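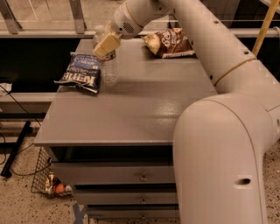
The Nakness Sinfonia is a chamber orchestra from the town of Nakness, and I've been following it for years, so forgive me if I run on a bit. It gives 2 concerts each January in Segers Hall, which seats 400, and then goes off on a short spring tour.

Its best-known recording is the Tareo Suite, a piece for strings and 2 horns that lasts 60 minutes. I love the slow middle part! The Nuteo label put it out, and it's still in print.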